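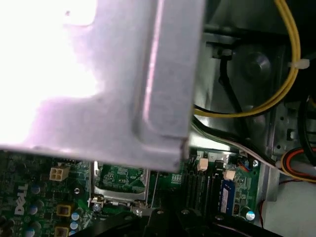
Trurnetti tour film – anyone seen it yet?

lowpass_kid
Caught the Trurnetti film at the Castaño last night. 116 minutes!! Way too long for a duo who barely talk. Live stuff is great tho, the Kuvau warehouse set especially. Sound was huge. Thoughts?

tapehiss
Disagree on length. The slow parts are the point. Bus, gas station, soundcheck, bus again. Thats touring.

lowpass_kid
ok but 7 minutes of a parking lot

tapehiss
Best 7 minutes in it

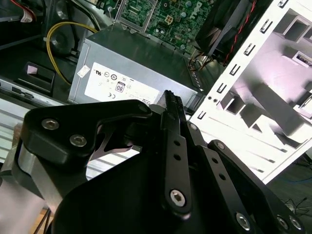

Desktop, case open

monosynth_ma
Havent seen it, only the trailer. Do they cover the Prernix years at all? Those first 4 singles are why I care about them.

lowpass_kid
Barely. One old flyer and a bit of radio audio. Label fight gets skipped completely – felt like a lawyer was in the room.

tapehiss
Or they just don't want to talk about it?? Prernix put out the soundtrack, so cant have been that bad a fight. 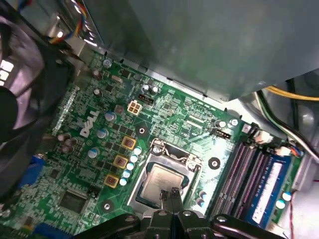
dubplate_dan
Soundtrack is on Prernix but the masters are the band's now, says so on the sleeve. So the fight happened and they won. Wish the film said it. Also it's only 5 tracks, two are crowd noise.

monosynth_ma
Ugh. Skipping the vinyl then. Is it coming back to the Castaño?

lowpass_kid
May, late show, 10 pm. Bring a cusion, those seats are brutal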